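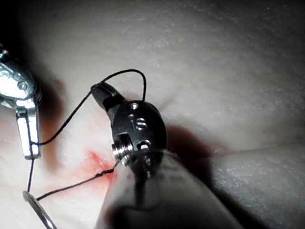 타나콘 프롬마는 설명회가 시작되자마자 봉합 패드는 사람의 조직보다 훨씬 얌전하니 오늘 본 것을 수술실 그대로라고 적지는 말아 달라고 했다. 우리 조는 이 말을 보고서의 기준으로 삼았다.

방문 보고서: 카우클라 수술로봇 실습센터 공개일
방문일: 4월 14일 수요일
작성: 의공학과 3학년 2조

1. 방문 목적
수업에서 배운 원격조작 구조가 실제 장비에서 어떻게 쓰이는지 확인하려고 공개일에 참가했다. 사전에 정한 관찰 항목은 기구 끝의 움직임, 실을 다루는 순서, 조작자가 힘을 판단하는 방법이었다.

2. 진행 순서
오전에는 강의실에서 장비 구성과 안전 규칙을 들었다. 비상정지 버튼의 위치를 먼저 익힌 뒤 실습실로 옮겼다. 시연은 짜른 헴민이 맡았고, 합성 조직 패드에 검은 봉합사로 매듭을 짓는 과정을 보여 주었다. 조작석이 좁아 조별로 나누어 들어갔으며, 우리 조는 점심 직전에 들어갔다.

3. 관찰 내용
봉합에는 좌우 기구를 함께 쓴다. 한쪽이 실을 잡고 있는 동안 다른 쪽에 실을 걸어 고리를 만들고, 그다음 짧은 쪽 끝을 당겨 온다. 사진에서는 왼쪽 기구의 은색 날 아래쪽에 실이 감겨 있고, 오른쪽 기구의 검은 집게 끝에서 올라간 실이 손목부 위로 고리를 이룬다. 휘어진 바늘은 패드 왼쪽 아래에 있다.
화면으로 볼 때 가장 어려웠던 것은 깊이 판단이다. 실이 패드에 닿았는지 떠 있는지 구분하기 어려울 때가 많았다. 짜른 헴민은 기구의 그림자를 같이 보라고 했고, 그림자와 기구 끝 사이의 거리를 보니 조금 나았다.

4. 체험
조원 모두 연습용 조작기를 써 보았다. 과제는 실을 한쪽 기구에서 다른 쪽 기구로 옮기는 것이었다. 처음에는 손을 너무 크게 움직여 기구끼리 자주 부딪쳤다. 조작 비율을 3 대 1로 바꾼 뒤에는 손을 3만큼 움직여야 기구가 1만큼 움직여서 떨림이 줄었다. 대신 먼 곳까지 가려면 클러치 페달을 밟고 손 위치를 다시 잡아야 했다. 페달을 떼는 시점을 놓쳐 기구가 엉뚱한 방향으로 가는 일이 조원 대부분에게 있었다.

5. 질의응답
힘 감각이 없을 때 실이 끊어지지 않게 하는 방법을 물었다. 라빈드란 토머스는 실이 펴지는 모양과 패드 표면이 끌려오는 정도를 눈으로 본다고 답했다. 교육 과정의 합격 기준도 물었으나 내부 자료라서 듣지 못했다.

6. 한계와 다음 계획
관찰 시간이 짧아 매듭 동작을 단계별로 기록하지 못했다. 조작 비율에 따른 오차도 수치로 비교하지 못했다. 다음 과제에서는 학교의 소형 로봇팔에 같은 비율 조절을 넣고, 실 대신 굵은 끈으로 고리 만들기를 시험할 예정이다. 제어 코드는 4월 안에 조원 두 명이 나누어 작성한다.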